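The arms are in, and I still have my job

They told us in July. Two robot arms would be coming to the repacking room at Dirneo, and the word the managers used was "alongside". The arms would work alongside us. I have been in this trade long enough to hear that word and start looking at my savings.

Well, they came, and I am still there, so I owe the managers that much. What I don't owe them is the cheerful version that went up on the staff noticeboard, which says the pair of them have "freed the team for more rewarding tasks". I would like to meet whoever wrote that and ask which tasks.

My day used to go like this. Storage boxes came back from customers of Stellia, the rental side of the business, and I checked them over, matched the lids, stacked them and sent them on. Dull work, I won't pretend otherwise, but I could chat while I did it, and I could tell by the feel of a lid whether it would last another trip. Now the stacking and the lids are meant to be done by the arms, and I do what is called supervising. That means standing by a screen and pressing a button when something stops.

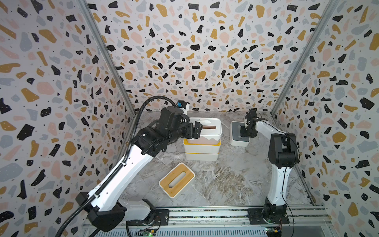
It stops a fair bit. Drulteo, the firm that supplies the software, gave us a figure of 2000 boxes a week once the thing was settled in. The best week so far came to 1106, and that included a good many that we finished by hand after the evening break. When I asked whether those counted, I was told that they counted towards the overall result. Lovely.

I don't hate the machines. My wrists are better than they have been for years, and I'd be daft to leave that out. There were 4 of us in that room with sore hands by the end of every winter, and this winter I doubt there will be. If they had sold it to us on that alone I would have carried the crates in myself.

But they sold it on our time, and the time has gone somewhere else. Some of it goes on forms. Every stop needs a reason picked from a list of 39, and none of them is "lid was a bit bent", so we all choose "other" – and then get an email asking us to stop choosing "other".

The Yáñez depot gets its own pair after us. A few people from there came over to watch and asked me what it was like. I said to get the training hours put in writing first, and to ask who picks the list.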